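Trokance sorting cell kit – worth it for a small shop?

Joanne Ellwood
Looking at the Trokance kit for sorting small parts at our shop in Prosau. Quote came in at $2,553 for the software and bin set, arm is extra. They let you try the simulator first so I've been mucking around in that. Three labelled bins plus an open-framed container, all on one board on a table.

Have had it going a few evenings now. This is from the default cell, nothing moved.

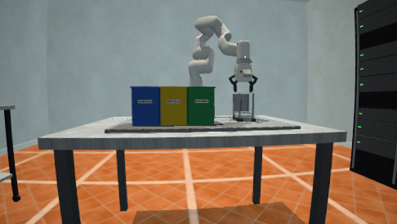 Trokance simulator, default cell, gripper open over the container

My worry is reach. The container's over on the right of the board and the arm sits behind the bins. Does the real thing clear the bin rims OK or do you end up shifting everything? And can you change the bin colours, ours are all grey.

Osvaldo Portela
Had the kit since December. Clears fine if you mount the arm where the manual says. We didn't, moved it 9 cm back to suit our bench and spent a weekend redoing waypoints. Labels matter more than colour, grey bins are no problem but you have to re-teach each one. Support was slow – 4 days for a reply – but teh answer was right when it came.
Don't judge cycle time off the sim. Ours runs slower.

Shuk-fan Lu
look at Wainwright as well, theirs was $1,575 when I asked. no simulator tho

Stuart Parsons
Seconding Osvaldo on the mounting. Also ask if the price includes the gripper fingers, ours didnt and we had to order them seperately. Check your bench height before you pay the deposit.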